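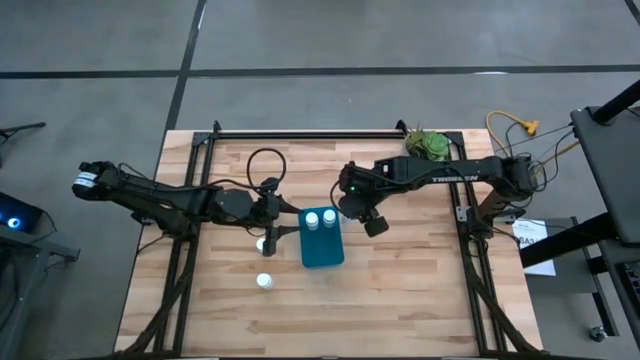 Uviseck County Stolen Vehicle Reports, with case outcomes where the county would give them

README for the public release

What you are getting

One row per stolen vehicle report taken by the Uviseck County sheriff's office or by the Livovlow city police. There are 2,256 rows. Of those, 1,510 have something in the outcome column. The rest are blank, and a blank does not mean the case is open. It means the field was blank when the county exported it. Please read the section on outcomes before you compute a clearance rate, and then consider not computing one.

The files cover five years. The county's own annual summaries cover the same period and give different totals for every year. We asked why. The answer was that the summaries are "prepared for a different purpose," and that was all of it.

Files

reports.csv: the main table
outcomes_raw.csv: the outcome text exactly as exported, before we touched it
outcome_map.csv: how each raw phrase was turned into one of our categories
offices.csv: codes for the reporting offices
dropped.csv: rows we removed, with a reason for each
letters/: the records requests and the replies, with home addresses blacked out

Where it came from

Treasa Mac Carthaigh filed the first request in April, after the sheriff told a budget hearing that his office was "solving most of these." She wanted the records behind that sentence. The first reply was a one-page PDF with a bar chart and no numbers on the bars. The second was a scan of a printout, tilted. The third was an export from Botura, the records system both departments use, and that is what the tables here are built from.

Lucinda Whitfield cleaned the export and wrote the outcome map. Treasa checked a sample of rows against paper reports at the records counter in Livovlow, which is open for a short part of the afternoon and has one chair.

We have no way of knowing whether the export is complete. Report numbers are supposed to run in order, and there are gaps. The county says the gaps are voided numbers. Maybe so. A voided number ought to leave a line in the log, and we were told the log is not a public record. That denial is in the letters folder, along with our appeal, which has not been answered.

Columns in reports.csv

report_id: the county's number with the officer's initials stripped off the end.

office: see offices.csv. The Teshome substation was folded into the main office partway through the period, and its older reports were recoded. Any chart showing thefts falling to nothing in Teshome is showing you a filing change.

taken_at: date and time the report was entered. This is often not when the car was stolen and sometimes not when the owner called. A lot of reports carry a time right at the end of a shift. Draw your own conclusions.

stolen_from and stolen_to: the window the owner gave. People go to bed with a car outside and wake up without one, so the window is usually a night long. Do not use the midpoint and call it the time of the crime. We have seen that done in a slide deck from a company selling cameras to the city.

block: street and hundred block. Exact addresses were in the export and we took them out.

vehicle_type: car, pickup, van, motorcycle, trailer, other. "Other" includes golf carts and at least one boat, which came with the trailer under it.

keys_in: yes, no, unknown. More on this further down.

recovered: yes, no, blank.

recovered_by: the office that found it, if the export said.

outcome_raw and outcome: next section.

Outcomes, and why we would be careful
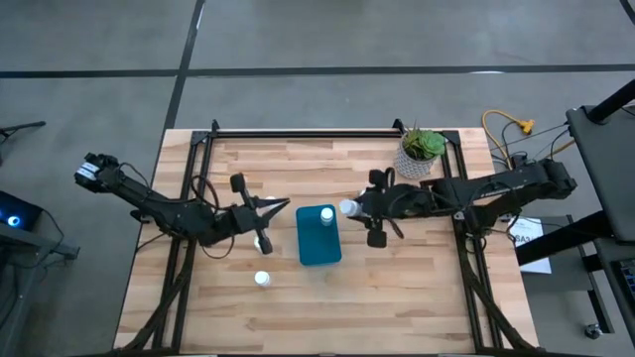 The outcome field in Botura is free text. Officers typed whatever they liked. "Cleared" turns up, and so do "clr," "closed," "closed/no further," "exceptional," "owner has veh," and a single question mark. The county's summaries count nearly all of these as cleared. We do not think that holds up.

A case in our table is marked "arrest" only where the raw text names an arrest, a charge, or a referral to juvenile court. Everything else that sounded finished went into "closed, no arrest." If the owner got the car back and that was the end of it, the row says "vehicle returned." These are judgment calls. Lucinda made them and Treasa argued with her about several. The ones they could not settle are tagged "disputed" in outcome_map.csv so that you can move them and see what happens to your result.

"Exceptional" deserves its own warning. Used properly, it means the police know who did it, have enough to charge, and cannot for some reason outside their control. We pulled 92 of these and asked for the reason in each case. We got none back. The office said the reasons were in the narratives, and the narratives are exempt. So the reader is asked to take the word on trust. We left it as its own category and did not add it to arrests.

If you do count every closed case as solved, you can get close to the sheriff's claim. It takes some effort.

About the keys

The department has put out flyers telling people that most stolen cars had the keys left inside. That may be true somewhere. In this table keys_in is "unknown" more often than it is anything else, and when Treasa read the paper reports she found that the box had often been filled in with no mention of keys in the officer's notes. On one form the box said yes and the owner's written statement said both sets were in her kitchen drawer.

We kept the column since people will ask for it. We would not build an argument on it.

Age and juvenile cases

There is no age column. The export had one, and it was filled in for suspects who had been charged as adults and empty for nearly everyone else. Publishing it would have told you about charging decisions while looking like it told you about who steals cars. It would also have put some teenagers within a few clicks of being identified, given how small some of these blocks are.

We know that the talk in Livovlow is that kids are doing this. This data cannot confirm that or knock it down. Anyone who tells you it does has added something.

What we changed

Duplicates were merged when the same vehicle was reported to both departments within a day. We kept the earlier report and listed the other in dropped.csv.

Attempted thefts are out. The two departments do not agree on what an attempt is, and one of them seems to have changed its mind.

Street names were corrected for spelling only. Where a block does not exist, we left it as written and set block_ok to no.

Nothing was filled in. If a cell was empty when it reached us, it is empty now.

Things this should not be used for

Ranking neighborhoods. Reports follow who calls the police, and who has insurance that requires a report.

Judging single officers. We removed the initials, and please do not try to put them back by matching shifts.

Before-and-after claims about the license plate readers. The readers went up in the same season that the records system was updated, and the outcome field got a good deal tidier that season too. You cannot pull those two apart with what is here, and we tried.

Known problems

Some recovered dates fall before the stolen dates. A few of these are plain typing mistakes. Others look like cars found by a patrol before the owner noticed, which does happen. We flagged them all in date_flag and fixed none.

Motorcycles are undercounted in the early part of the table. We know this only because a deputy said so at the counter. Nothing in writing supports it.

The boat is listed twice. We could not work out if it was stolen twice.

License and contact

Use it for anything lawful. Say where you got it, and say which version, since the county has promised a corrected export and we expect the numbers to move if it arrives. If you find an error, write to Treasa or Lucinda with the report_id and what you think is wrong. A copy of the paper report helps. Complaints from the sheriff's office will be added to the letters folder in full, with our reply underneath.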